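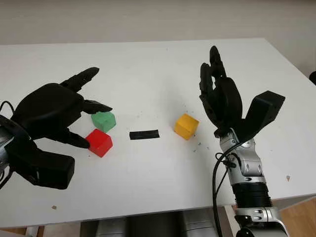

Small wooden cubes in green, red and yellow on a white tabletop.

WUTGATE TOY LIBRARY REOPENS WITH 307 TOYS TO BORROW

September 7, 2021

Families in Wutgate can borrow toys, puzzles and games again from this week, as the Toma Toy Library opens its doors in a bigger and brighter home on Prirkatel Street.

The library has been closed to visitors since last year, although a doorstep service kept going through the winter and proved so popular that it will carry on alongside the new opening hours. The shelves now hold 307 toys, from rattles and stacking rings to train sets, dressing-up clothes and board games for older children. Everything can be taken home for two weeks at a time, and anything that turns out to be a firm favourite can be renewed once if no other family has asked for it.

Work on the new rooms began in April. The old shop counter has been kept and is now the returns desk, the back wall has been fitted with low shelves that toddlers can reach, and there is at last somewhere sensible to park a pushchair! Local joiners Skinitz made the shelving and have also put in a window seat, which early visitors have already claimed as the best spot in the building.

"We have missed the noise," said a spokesperson for the Toma Toy Library. "Children change so quickly at this age, and a toy that is perfect in spring may be gathering dust by autumn. Borrowing means they can try all sorts of things, and parents get their living rooms back. We can't wait to see people coming through the door again, old friends and new ones." 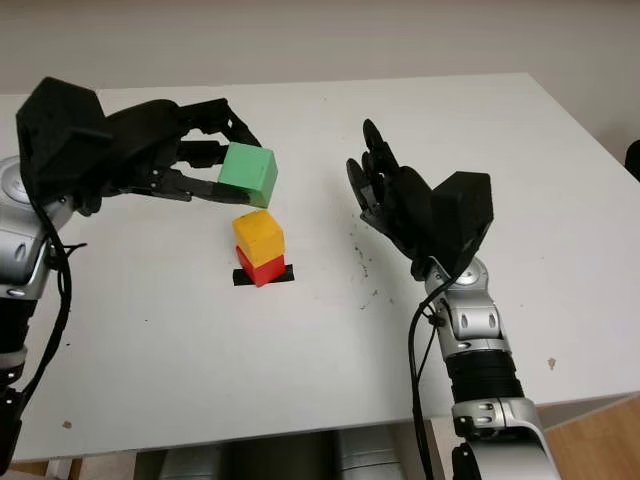
A green cube held above a white table.

Simple toys are still the ones that go out most often. Building blocks, shape sorters and farm animals hardly touch the shelf between loans, and the library has bought extra sets of each so that waiting lists should be shorter this autumn. There is also a new collection of games for children who find busy or noisy play difficult, chosen with help from parents who use the library, and a box of large-piece puzzles which grandparents have been asking for.

All toys are cleaned and checked when they come back. Lost pieces happen, and there is no charge for the odd missing jigsaw piece, but borrowers are asked to mention it when they return the box so that the label can be changed.

Membership costs £15 a year for each household, however many children live there. Families who would find this hard to manage can ask at the desk for a free place, with no forms to fill in. Childminders and playgroups can join on the same terms and may borrow larger items such as the play kitchen and the soft tunnel, which need to be booked ahead.

A drop-in play session will run every Saturday morning during opening hours, and is open to members and non-members alike. Tea and squash will be served. Children must stay with an adult throughout, and socks are a must on the soft mats.

The library would also love to hear from anyone with good, clean toys to pass on. Train track, magnetic tiles and games for children aged eight and over are especially welcome. Soft toys can't be accepted, and neither can anything with a missing battery cover.

ENDS

Notes to editors

The Toma Toy Library serves families in Wutgate and the nearby villages. It is open on Wednesday afternoons and Saturday mornings.

The entrance on Prirkatel Street is step-free, and there are two parking spaces for disabled visitors behind the building.

Press visits are welcome during opening hours by arrangement with the library desk.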